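Chamado 402 – Miniaturas não são geradas após atualização do módulo de anexos
Produto: Trulus (catálogo de itens), servidor Gonell
Aberto por: Raffaele Bianchini
Prioridade: média
Estado: resolvido
Data de abertura: 2023-11-19

Descrição do problema
Depois da atualização do módulo de anexos, os ficheiros enviados para o catálogo ficam gravados, mas a miniatura não aparece na listagem. O original abre normalmente quando se acede pela ligação direta. Não há mensagem de erro na interface. O registo do servidor mostra apenas:

thumb-worker: job rejected, profile mismatch (code 67)

O comportamento é igual em dois navegadores e com duas contas de permissões diferentes. Itens criados antes da atualização mantêm a miniatura antiga.

Passos para reproduzir
1. Criar um item novo no catálogo.
2. Anexar um JPEG de qualquer tamanho.
3. Gravar e voltar à listagem.
4. A célula da miniatura fica em branco.

Diagnóstico
Verificado o espaço em disco na partição de cache: suficiente. Permissões da pasta de miniaturas: corretas, utilizador do serviço com escrita. Reiniciado o thumb-worker, sem alteração. Limpa a fila, que tinha cerca de 127 tarefas pendentes; as novas tarefas voltaram a ser rejeitadas com o mesmo código.

Anexos:
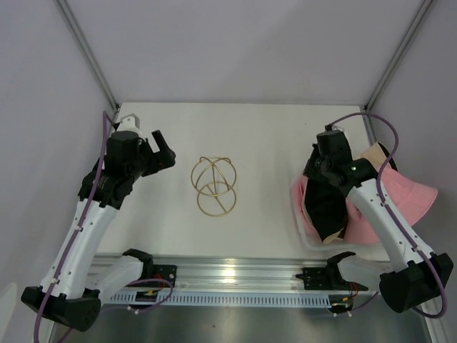
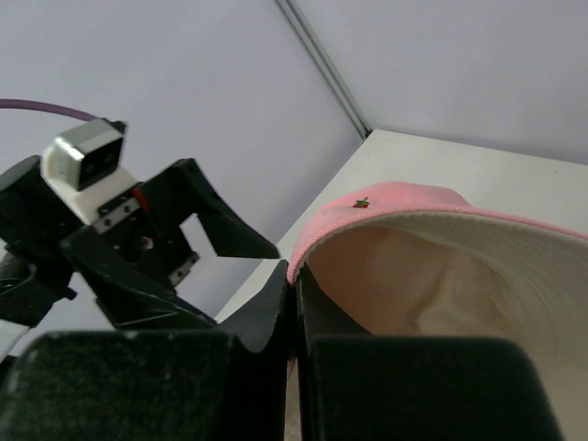
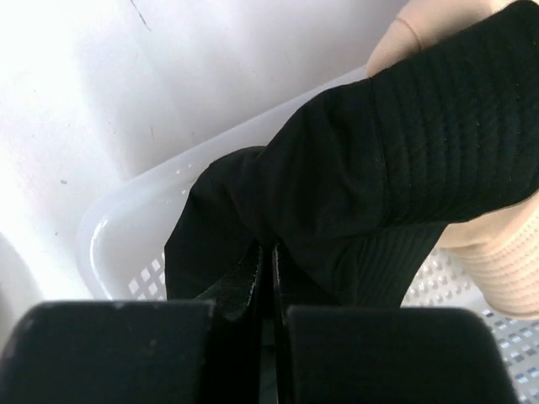 Anexos do chamado 402, por ordem: escultura de arame dourado, boné cor-de-rosa, tecido preto.

Os três foram rejeitados no primeiro envio. Convertidos para PNG, passaram sem erro, o que limitou a pesquisa ao perfil JPEG.

Causa
O instalador da Trakico substitui o ficheiro de perfis por um modelo em branco se encontrar uma linha de versão inferior a 2. O nosso ficheiro não era revisto desde junho e não tinha linha de versão, pelo que foi tratado como obsoleto. O perfil PNG está embutido no binário e não foi afetado.

Resolução
1. Parar o thumb-worker.
2. Repor o ficheiro de perfis a partir da cópia de segurança.
3. Acrescentar na primeira linha: version = 2
4. Iniciar o serviço e confirmar no registo a mensagem "profiles loaded".
5. Reprocessar os itens sem miniatura em Administração > Anexos > Regenerar.

A regeneração tem de ser feita com a opção "apenas em falta". Com a opção "todos", o serviço apaga também as miniaturas antigas antes de começar.

Comentário de R. Bianchini
Aplicado no servidor principal. Miniaturas visíveis na listagem, incluindo as dos anexos acima. O servidor de testes Hordiienko tem o mesmo ficheiro sem linha de versão e ainda não foi atualizado; corrigir o ficheiro antes de correr o instalador.

Estado alterado para: resolvido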